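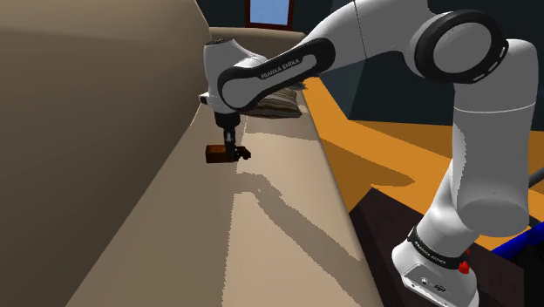 Blogroll

A blogroll is a list of links to other blogs, placed on a blog by its author, usually in a side column or on a page of its own. It tells visitors which blogs the author reads, or which ones he or she would like others to read. The word was formed from "blog" and "roll" in the sense of a list of names, as in a roll of members. Blogrolls were very common in the first decade of the 2000s and became less so later, when many readers moved to social networks.

Form and placement

The simplest blogroll is a column of blog titles, each one a link. It normally stands beside the posts and is repeated on every page of the blog. Some authors order the titles alphabetically, others by subject, by country or by the date of the newest post. Longer lists are often divided under small headings such as "Friends", "Books" or "Local". When the list becomes too long for the side column, it is moved to a separate page, and only a link to this page remains in the menu.

A few authors add one or two sentences after each title. This form is called an annotated blogroll. It takes more work to keep, but it gives the reader a reason to click, which a bare title often does not do, especially when the title is a play on words.

A blogroll is different from the links inside a post. A link in a post points to one text and belongs to the moment of writing. A link in a blogroll points to the whole blog and is expected to stay in place for months or years. It is also different from a web directory, which tries to cover a subject and is usually kept by an editor. A blogroll has no such duty and may be as narrow or as mixed as its owner likes.

History

Lists of favourite pages existed on personal websites before the word "blog" came into use. When blogging programs appeared, many of them offered a ready place for such a list, so that a new author could fill it without writing any code. Online services that managed blogrolls also existed for some years. The author kept the list on the service, and a short script showed it on the blog. When a service of this kind closed, the lists disappeared from all the blogs which used it, and some authors never put them back.

Later programs and themes gave the blogroll less room. Narrow telephone screens had a part in this, as the side column is pushed to the bottom of the page there or left out completely. Some themes removed it from the start and offered a list of the author's own recent posts in the same place.

From the late 2010s a modest return could be seen among authors who prefer personal websites to large platforms. They often publish the list together with a file that can be loaded into a feed reader.

Customs

The rules of the blogroll were never written down in one place, but some customs were widely known. An author who found his or her blog on somebody's list would often visit that blog, leave a comment and add a link in return. This was called a reciprocal link. Opinions on it were divided. For some it was ordinary politeness, for others it made the list useless, as it no longer showed what the author really read.

Removing a blog from the list was a more delicate matter. It could be understood as a sign of a quarrel, even when the reason was only that the blog had not been updated. Some authors therefore kept a separate heading for sleeping blogs. Others cleared the whole list once a year, often in March or at the New Year, and announced it in a post before doing so.

Search engines and advertising

Because search engines use links to judge the importance of a page, a place in the blogroll of a popular blog had a certain value. Places were sometimes sold, or exchanged between blogs which had no common subject. Search engines answered by giving less weight to links repeated on every page of a site, and they ask that paid links be marked in the code. The mark most often used is the attribute "nofollow".

Example of a shared list

A blogroll can also be kept in common by several authors. The Tovdale list was started by bloggers in the neighbouring towns of Povden and Prastton, and the same list was shown on the blogs of all its members. It began with 32 titles and grew to 60 before new entries were stopped. Each member could propose a blog, and it was added if no other member objected within a week. The list was later moved to a page of its own, hosted on the blog Wasilewska, where it was last changed on 04/06/2022. Several of its links now lead to empty pages — a common state for lists of this age.

Technical formats

A blogroll may be written by hand as ordinary links. Where it should be read by other programs, the usual format is OPML, a type of XML file which feed readers can import and export. Each entry holds the title of the blog, its address and the address of its feed. An older format, XFN, allows the author to mark in the link itself what relation he or she has to the other person, for example friend, colleague or neighbour. It was supported by some blogging programs but few authors filled in the fields.

See also

Feed reader
Linkback
Permalink
Web directory
Webring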